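Akside 番茄刀用了三个月：没有宣传页说的那么神

先说结论，省得大家往下翻：刀是能用的刀，价钱是偏高的价钱，宣传页上那套“终身不磨”的说法我不信，用完三个月更不信。

这把刀是一月买的，605 块，含一个塑料刀鞘和一张厚得像请柬的说明卡。Akside 家的东西我以前只用过削皮器，印象一般。这次下单是被邹天佑说动的，他在群里发了好几段，说切番茄“像切空气”。我切了三个月，没切出空气来。

锯齿刀切番茄好用，这件事本身没什么可争的。番茄皮韧、瓤软，平刃稍微一钝就打滑，使劲一压，汁水先出来了。锯齿能先咬住皮，所以哪怕二三十块的锯齿小刀，头几个月表现都不差。问题就在这里：Akside 比便宜货贵出来的那几百块，到底买到了什么？

我拿家里那把 60 块的 Osov 对着切。同一批番茄，偏熟，捏着有点软。切厚片，两把刀没区别，我闭着眼让崔泽宇递给我，分不出哪把是哪把。切薄片，Akside 好一些，片子完整，靠近蒂的地方也不容易撕。切到透光那种薄，Akside 能成，Osov 大概一半会破。可是我一年有几次需要把番茄切到透光？做三明治用不着，炒鸡蛋更用不着，糖拌番茄切那么薄反而难吃。

刀尖分叉的设计，说明卡上写可以用来挖蒂。我试了，能挖，但角度别扭，手腕要往里拧，不如直接用普通水果刀转一圈。叉尖倒是挺适合把切好的片挑进盘子里。

手柄要单独骂一句。握感偏细，我手不算大，切上一盆番茄做酱，虎口就开始酸。表面是磨砂的，沾了番茄汁以后不好洗，缝里会留一圈红印，得拿旧牙刷刷。卡上写“可机洗”，我洗了几次之后刀柄颜色发灰，后来一律手洗。客服回复说属于正常现象，那我只好当它正常。

再说“终身不磨”。锯齿刀本来就难磨，多数人家里也没有磨锯齿的工具，所以这句话换个说法就是钝了你也没办法。到第三个月，我的感觉是入皮那一下已经没有刚买时利落，要稍微拉一下。还算好用，但照这个速度，我很怀疑明年这时候它跟 Osov 还有多大差别。Akside 有寄回保养的服务，运费自理，单程，我没试。

顺便回答上次有人问的 Valdebenito 那把。986 的价格我没舍得买，只在朋友家切过一次，钢确实好，刀也重，切硬皮面包很过瘾。拿来切番茄嘛，大材小用。

还有一个小毛病：刀鞘太松。竖着放抽屉里没事，横着拿起来会自己滑出去，家里有小孩的要当心。我现在缠了一圈皮筋。

谁适合买？经常做冷盘、对薄片有讲究的人，可以等打折。平时就是切两个番茄下面条的，老老实实买便宜的，钝了换一把，换上好几把也到不了这个价。邹天佑看完大概要跟我吵，吵就吵吧。

评分：刀刃 7，手柄 4，刀鞘 3，宣传文案不打分。

4 月 27 日星期六补充：商城页面上“终身不磨”改成了“持久锋利”，价格没变。
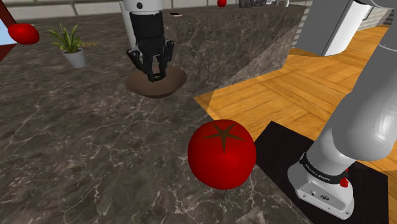
大理石台面上的一个红番茄，蒂还在。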